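Call for Participants: Following Conversation in Background Noise

Study reference 893

The Skenar Institute for Hearing and Speech invites adults to take part in a study of how people follow everyday conversation when other people are talking nearby. The study is open to people who hear well, people who have noticed some difficulty, and people who wear hearing aids. No previous experience of research is required.

There are 41 places. Applications are accepted until May 13, 2018, and will be read in the order in which they arrive. Applicants who are eligible but cannot be offered a place may ask to be kept on a waiting list.

Purpose of the study

Standard hearing tests are usually given in a quiet booth, with single tones or single words. Many adults who do well on such tests still report that they lose the thread of a conversation at a family meal or in a busy office. The study compares booth results with performance on longer stretches of ordinary speech, including stories, directions, and telephone messages. It also asks participants how tiring they find each task, a question that short tests do not address well.

The findings will be used to prepare a revised set of listening materials, to be known as the Ó Dálaigh Passages. Participation will not provide a medical diagnosis and does not replace an appointment with an audiologist.

Where sessions are held

All sessions take place in the Murnier Building, 2070 Derura Avenue. The entrance is at street level and there are no steps between the sidewalk and the reception desk. Bus riders should use the Derura Avenue stop. Parking behind the building is free for participants during their visit; a permit will be mailed with the appointment letter and must be displayed on the dashboard.
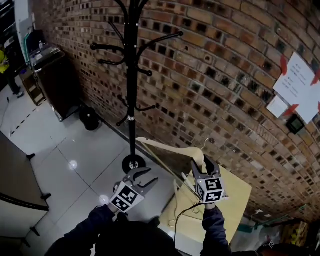
Coat rack by the curved brick wall, Murnier Building.

Participants should report to reception and give their study number. Names are not used at the desk. Please arrive ten minutes before the appointment. The sessions run on a fixed schedule, and a late start may mean that the visit has to be moved to another day.

What participation involves

Each participant attends four sessions over a period of eight weeks. A session lasts 90 minutes, including one break.

Session one: a conventional hearing test, a short questionnaire on general health, and a conversation about the places in which listening is easy or difficult. Participants who wear hearing aids will be asked to bring them, together with any recent test results they are willing to share.

Sessions two and three: listening tasks. Participants hear recorded passages over loudspeakers and answer spoken questions on what they have heard. Background talk is added to some of the passages. It is never louder than a crowded restaurant, and the participant may stop the recording at any time by raising a hand.

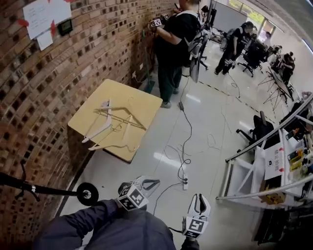
Session four: a repeat of selected tasks from session two, followed by an interview. The interview is recorded in sound only and transcribed. Participants may decline to be recorded, in which case written notes will be taken.

Between sessions two and four, participants are asked to keep a brief listening diary. Entries are made on paper forms supplied by the Institute – one side of a page, three evenings a week. Spelling and handwriting are of no concern, and entries may be made in a language other than English if that is easier.

Who may apply

Applicants must:
– be 28 years of age or older on the date of the first session;
– be comfortable following spoken English at a normal pace;
– be able to attend all four sessions in person;
– have had no ear surgery within the past year.

Applicants who have a constant or severe ringing in the ears should mention this on the form. It does not rule out participation, but the loudspeaker tasks may need to be adjusted. Two members of the same household may apply, provided that each completes a separate form.

Current employees of the Institute and members of their immediate families are not eligible. 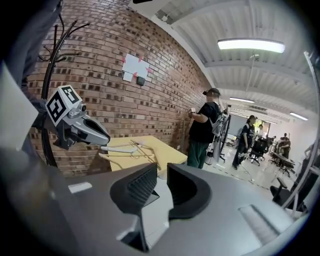
Payment and expenses

Participants receive $28 for each session attended, paid by check at the end of the visit. A participant who withdraws partway through the study keeps all payments already made. Bus fares are refunded on presentation of a receipt or ticket. The Institute is unable to cover taxi fares except where this has been agreed in writing before the session. Payment may count as taxable income, and participants are responsible for reporting it where required.

Privacy and the right to withdraw

Hearing test results, diaries, and transcripts are stored under a study number. The list that links numbers to names is held separately and will be destroyed when the study closes. Short quotations from interviews or diaries may appear in published reports, with any identifying details removed. Participants who do not wish to be quoted may say so on the consent form.

Taking part is voluntary. A participant may withdraw at any time, without giving a reason, by telling a member of the study staff or by writing to the Institute. Material already collected will be removed on request, up to the point at which the analysis begins in October. 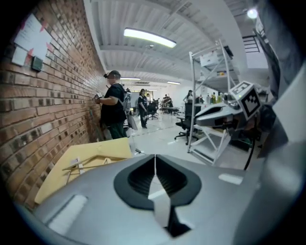 Access and support

Written instructions are available in large print. A sign language interpreter can be arranged for the first session and the interview with two weeks' notice. Service animals are welcome throughout the building. A companion may accompany any participant but will be asked to remain outside the listening room while recordings are being played.

How to apply

Application forms may be collected from reception at the Murnier Building or requested by mail. Completed forms should be returned to the Participant Office, Skenar Institute for Hearing and Speech, 2070 Derura Avenue, with "Study 893" written on the envelope. Applicants should list the mornings, afternoons, or evenings on which they are usually free, and state how they prefer to be contacted. Incomplete forms will be returned once for correction.

All applicants will receive a written reply. Those offered a place will be sent a consent form and an information sheet, and should read both before the first session. Questions may be raised with the study staff at that visit, before any form is signed.

Related notices

Position open: Part-Time Receptionist, Murnier Building
Position open: Transcription Assistant, Spoken English
Call for readers: Recording the Ó Dálaigh Passages
Public lecture: Hearing Aids and the Telephone
Listening diary forms: instructions for current participants
Parking permits for Derura Avenue visitors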